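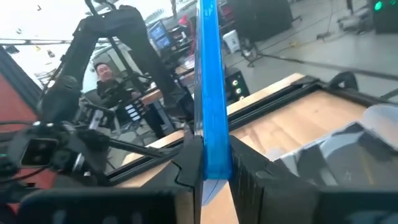 Wrist view, closed grip on the blue bar. Refers to items 1.4 and 2.3.

**Software safety checklist, two-arm table cell, Hellström hall**
Date of check: November 25, 2018
Software under check: Skanach control layer, Feltis planner, Helport operator console
Marks used: OK / OK with comment / NOT OK / not checked

The checklist is the same as in April, except that section 3 is new. Please read the comments also when the mark is OK. Several of them contain a setting that must be kept.

## 1. Control

- [x] **1.1 Stop command from the console reaches both arms.** OK. I pressed stop in Helport during slow motion, during fast motion and during a handover pose. Both arms stopped each time.
- [x] **1.2 Loss of console connection is treated as a stop.** OK with comment. The watchdog is set to 62 ms. Before, it was longer on the left arm than on the right, and it was not written anywhere why. Now both arms read the value from the same file. Do not put it back into the launch script.
- [x] **1.3 Joint limits in software are inside the mechanical limits.** OK. Compared joint by joint against the drawing.
- [ ] **1.4 Grip force is limited for hard and for soft objects.** NOT OK. The limit is correct when the object class is known. If the class is "unknown", Skanach takes the last used limit, and this can be the one for a hard bar. An unknown object must get the lowest limit. Ticket is open.
- [x] **1.5 Restart after stop needs an action from the operator.** OK. The arms stay in hold until the operator confirms in the console.

Item 1.6 was done with the sponge in the left gripper and the right gripper open, because one closed and one open gripper is the case where the old version mixed the two states.
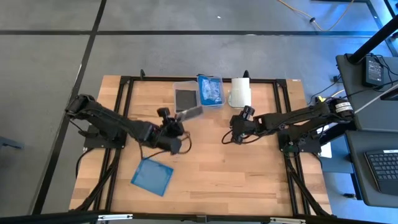
- [x] **1.6 Gripper state is reported for the correct arm.** OK. The left is reported as "holding", the right as "open". I changed the order in which the two drivers start and the result was the same.
- [ ] **1.7 Log of all stops is complete.** Not checked. The log disk was changed and I did not have the old files for comparison.

## 2. Perception

- [x] **2.1 Time stamps of the wrist cameras and the table camera agree.** OK. The largest difference in the test was 16 ms.
- [x] **2.2 A frozen camera stream is detected.** OK with comment. The detection works, but the message in Helport says only "camera warning". It should say which camera. The operator cannot guess it.
- [x] **2.3 People in the background of a wrist view do not disturb the object detection.** OK with comment. A wrist camera also sees the hall, with persons and monitors in it. The mask for the work area must be switched on before the detector starts. If it is switched on later, the first detections come from the whole view.
- [ ] **2.4 Clear containers are present in the collision map.** NOT OK. See the comment below.
- [x] **2.5 Exposure of the table camera is locked.** OK with comment. See the comment below.

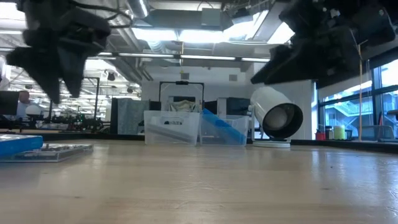

Comment to 2.4 and 2.5. The collision map is built from depth only, and depth is weak on clear plastic. This is an old problem with our kind of detector and I do not expect that a new threshold will solve it. In the table view, the two clear bins at the rear edge stand directly side by side, with a long gray object in the left one and a blue one in the right. The map contained the objects well, but the bin walls had holes. For Feltis a hole is free space. Until it is repaired, every clear bin must be entered by hand as a closed box, with the height of the real wall. About the exposure: the windows are bright and both grippers are blurred when they move, so please do not use the table camera to confirm a gripper position. Use the joint values. The lock itself works and survived a restart.

## 3. Planning

- [x] **3.1 No plan is executed when the map is older than the allowed age.** OK. I stopped the map process and the planner refused the next request.
- [x] **3.2 The two arms cannot receive crossing plans.** OK. Of 214 plan requests in simulation, none gave a crossing path. On the real arms I tested only the handover and the return to rest.
- [ ] **3.3 The planner keeps distance from the rear row of the table.** OK with comment for the bins, NOT OK for the white unit with the round base to the right of them. It is missing in the table model. Its round opening faces right, and I would model the full cylinder — not only the base.
- [x] **3.4 Change of tray is followed by a new table model.** OK with comment. The operator must press "rebuild" alone, the console does not ask for it. With the large blue tray in front, the glossy walls reflect the lights and the objects behind, and the detector can find things inside the tray that are not there. Compare the list of objects with the table before the first motion.
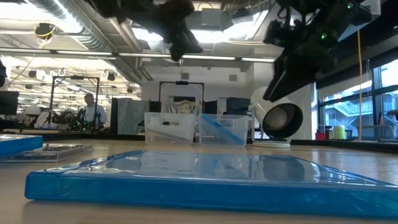
## 4. Tooling and configuration

- [x] **4.1 The version shown in Helport is the version that is running.** OK.
- [x] **4.2 Configuration files are under version control.** OK with comment. The calibration of the wrist cameras is still copied by hand. Around 3 copies exist on the control computer and the names do not help. I have marked the valid one as read-only.
- [ ] **4.3 Test mode cannot be left on by mistake.** NOT OK. Test mode removes the speed limit in Skanach, and the only sign is a small text in the terminal. It must be visible in the console.
- [x] **4.4 An operator without rights cannot change limits.** OK.

## Release

Slow motion is released with an operator at the console. Fast motion is not released before 1.4, 2.4, 3.3 and 4.3 are repaired and checked again on the real arms. For 1.7 please send me the old log files, then I can complete the item without a new visit to the cell.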